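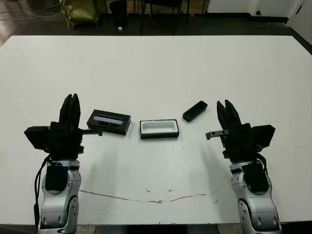 Incidencia: caída de presión repetida en el circuito de calefacción, edificio Juhász
Estado: resuelta, en seguimiento
Prioridad: media
Abierta por: Irén Bakos
Asignada a: Mulugeta Araya
Equipo: caldera mural Jollon, vaso de expansión externo Wireck, central de control Stornent
Fecha de apertura: 12 de octubre de 2026

Descripción inicial (Irén Bakos)

La caldera de la planta baja se para y muestra el aviso de presión baja. Rellenamos hasta 1,5 bar por la mañana y a última hora de la tarde está en 0,6. Al día siguiente, lo mismo. Empezó al poner la calefacción por primera vez esta temporada. En verano la caldera solo daba agua caliente y no hubo avisos.

No hay charcos debajo de la caldera ni manchas en los techos. He pasado por todas las habitaciones de las dos plantas y los radiadores calientan, aunque el del fondo del pasillo de arriba se queda templado en la mitad superior. El código que sale en la pantalla es el 28. Apagando y encendiendo se quita un rato.

Primera respuesta (Mulugeta Araya)

Recibido. El 28 en esta serie es presión insuficiente en el circuito primario, así que coincide con lo que cuentas. Antes de ir necesito estos datos:

La presión en frío, con la caldera parada toda la noche.
La presión en caliente, con los radiadores a temperatura de trabajo.
Si gotea el tubo de descarga de la válvula de seguridad. Sale a la calle, por la pared del patio, y desde dentro no se ve.
Si la llave de llenado está bien cerrada después de rellenar.

No rellenes más de una vez al día mientras tanto. Cada vez que entra agua nueva entra también oxígeno y cal.

Respuesta (Irén Bakos)

En frío, 1,4 bar. En caliente sube hasta 2,9 y se queda ahí unos minutos, luego baja. El tubo del patio: he puesto un cubo debajo a las nueve y a mediodía tenía agua, un par de dedos. La llave de llenado está cerrada, la he apretado a mano.

La central Stornent marca impulsión a 77 grados. No sé si siempre ha estado así.

Nota técnica (Mulugeta Araya)

Una subida de 1,4 a 2,9 es excesiva para una instalación de este tamaño. Lo normal aquí sería quedarse por debajo de 2. La válvula de seguridad está tarada a 3 bar y con el uso empiezan a dejar pasar algo antes. El agua que falta por la tarde es la que ha salido por el tubo del patio. Cuando el circuito se enfría, la presión cae por debajo del mínimo y salta el aviso.

Causa probable: vaso de expansión sin aire o con la membrana rota. Segunda posibilidad, que la llave de corte del vaso externo esté cerrada. Tercera, fuga de la válvula de llenado hacia dentro, que descarto de momento porque en frío la presión no sube sola.

Lo de los 77 grados es aparte. Para estos radiadores es alto. Lo miro en la visita.

Visita 1 (Mulugeta Araya)

Llegada a las 8. Caldera parada desde la noche anterior a petición mía.

Presión en frío: 1,3 bar.
Llave de corte del vaso Wireck: abierta.
Válvula de aire del vaso: al pulsar el obús sale aire sin fuerza. No sale agua, así que en principio la membrana aguanta.
Presión de aire del vaso, con el lado de agua vaciado: 0,2 bar. Debería estar en 1.
Vaso interno de la caldera: 0,9 bar, correcto para su tamaño, pero él solo no da para toda la instalación.
Válvula de seguridad: gotea incluso a 1,3 bar. Tiene restos de cal en el asiento.

Trabajo realizado: inflado del vaso externo a 1 bar con bomba de pie. Espero veinte minutos y vuelvo a medir, 1 bar. Agua jabonosa en el obús, sin burbujas. Relleno de circuito a 1,3. Purga de los radiadores de arriba, empezando por el más cercano a la escalera. El del fondo del pasillo tenía bastante aire.

Pongo en marcha. A la media hora, 1,8 bar. La subida ya es razonable.

La válvula de seguridad la dejo pedida. He abierto y cerrado el mando un par de veces para limpiar el asiento y gotea menos, pero no cierra del todo. Referencia de 3 bar, rosca de media pulgada.

Bajo la consigna de impulsión en la Stornent a 65. Estaba la curva de fábrica, alguien debió de hacer un reinicio completo.

Comentario (Irén Bakos)

El reinicio lo hice yo en septiembre, cuando se quedó la pantalla en blanco. No sabía que borraba la curva. Se le perdieron también los horarios, esos los volví a meter.

Hoy la presión a última hora estaba en 1,1. No ha saltado el aviso.

Comentario (Mulugeta Araya)

Bien. Lo que falta es lo que se escapa por la válvula de seguridad. Sigue apuntando en frío y en caliente hasta que la cambie.

He añadido los valores de la curva a la ficha de la instalación, por si hay que volver a meterlos: pendiente 1,2, máximo 65, mínimo 35. La temperatura ambiente de referencia queda en 20 grados.

Registro de presiones (Irén Bakos)

Primer día tras la visita: frío 1,2, caliente 1,7.
Segundo día: frío 1,1, caliente 1,6.
Tercer día: frío 1,0, caliente 1,5. Rellenado a 1,3 por la tarde.
Cuarto día: frío 1,2, caliente 1,7.

El cubo del patio sigue recogiendo, mucho menos que antes.
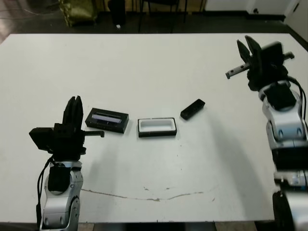

¿Se puede seguir usando la calefacción mientras la válvula de seguridad gotea?
Mientras el goteo sea leve y la presión en caliente no pase de 2 bar, puede seguir en marcha. No hay que taponar nunca el tubo de descarga, y si el goteo pasa a chorro se para la caldera y se avisa.

Visita 2 (Mulugeta Araya)

Cambio de la válvula de seguridad. Cierro ida y retorno de la caldera, vacío solo ese tramo y desmonto. La vieja tenía la junta marcada y cal en el asiento, no merecía la pena limpiarla. Monto la nueva con cáñamo y pasta. El tubo de descarga lo he vuelto a fijar a la pared, una de las abrazaderas estaba suelta.

Vuelvo a comprobar el aire del vaso Wireck ya que está todo parado: 1 bar. No ha perdido nada desde la visita anterior, con lo que la membrana y el obús quedan descartados. Pudo bajar poco a poco a lo largo de los años. En la pegatina del vaso no hay anotada ninguna revisión, he apuntado la de hoy.

Relleno a 1,3. Purgo otra vez el radiador del pasillo, apenas aire. En marcha una hora con todos los radiadores abiertos: 1,8 bar en caliente, descarga seca.

El filtro del retorno también lo he abierto. Tenía lodo negro, poca cantidad. Limpio y montado. Recomiendo repetirlo antes de la próxima temporada.

Comentario (Irén Bakos)

Desde el cambio, en frío 1,3 todas las mañanas. El cubo está seco. El radiador del fondo calienta entero.

Una cosa: de noche se oye un golpeteo en la tubería del pasillo cuando arranca. No es fuerte. Antes no lo oía, o no me fijaba.

Comentario (Mulugeta Araya)

Si es solo al arrancar y para en unos minutos, suele ser la dilatación del tubo donde pasa por el tabique. Con la impulsión más baja debería oírse menos, no más, así que prefiero escucharlo. Puede ser también que la bomba haya quedado en velocidad fija tras el reinicio. Mira en la Stornent, menú de instalador, apartado de bomba, y dime si pone fijo o automático. No cambies nada todavía.

Respuesta (Irén Bakos)

Pone fijo, nivel 3.

Respuesta (Mulugeta Araya)

Pásalo a automático y guarda con la tecla de la derecha, mantenida hasta que parpadee. Si sales con la flecha no lo guarda. Prueba un par de noches.

Comentario (Irén Bakos)

Hecho. La primera noche se oyó un poco, la segunda no. La presión sigue en 1,3 en frío.

Cierre (Mulugeta Araya)

Causa: vaso de expansión externo con presión de aire insuficiente (0,2 bar). La sobrepresión en caliente abría la válvula de seguridad, que terminó por no cerrar bien.
Solución: vaso inflado a 1 bar, válvula de seguridad de 3 bar sustituida, radiadores purgados, filtro de retorno limpio.
Ajustes: curva de impulsión restaurada, máximo 65 grados. Bomba en automático.
Material: una válvula de seguridad, cáñamo, pasta.
Pendiente: revisar el aire del vaso externo dentro de un año y anotar en la pegatina. Paso la incidencia a seguimiento hasta final de octubre. Si en frío baja de 1 bar antes de esa fecha, se reabre con este mismo número.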